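3.2 Cell layout and upkeep

The Gurnetport cell has two arms set on either side of a white rectangular table, with both grippers able to reach a shirt laid flat between them. Each arm carries a two-fingered gripper. The arms and the table have separate mounts, so the table can be moved a little when someone leans on it. We therefore check its position before the first run of the day and again after any stop that lasts longer than 38 minutes.

The position check uses a test sheet taped to the tabletop. Each arm is driven to the same 2 marks, and the gap between fingertip and mark is read with a feeler gauge. If either gap is more than 3 mm, the table is moved back and the check is repeated. We do not correct the offset in software. 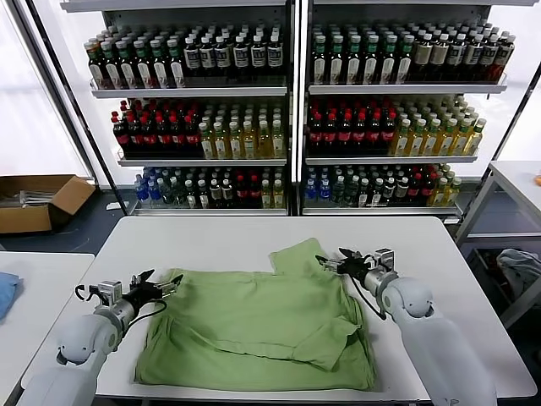
Most of the downtime in the first weeks came from the gripper cables. A cable that hangs too short pulls on its connector when the wrist turns, and one that hangs too long can drag on the cloth. The Rivex controller logs both faults as a lost gripper signal, so the log alone does not tell the operator which it was. We now set the loop by hand with the wrist turned to its limit, then run the arm through a full fold with no garment before going back to work.

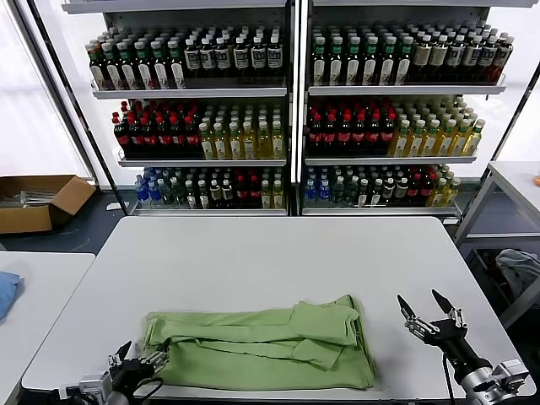 Vol. 38, No. 2

Figure 3. The cell with a green garment folded on the table and a gripper on each side.

Fingers are taken off and cleaned every 300 cycles. Lint collects at the base of the fingers and keeps them from closing fully, which shows up first as missed grasps on thin cloth. After cleaning, the screws are tightened in the order given in the Plesilik service sheet and the closed position is set again.
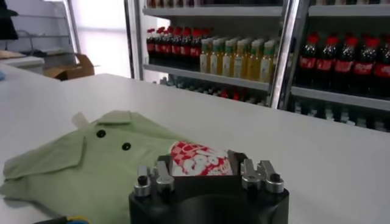
Grip force is stored per item type. Cloth and wrapped goods use separate settings, and the operator picks one at the start of a run. The Camacho cell used a single setting through April, and its fingers wore unevenly. We replaced that pair and copied the Gurnetport settings over without other changes.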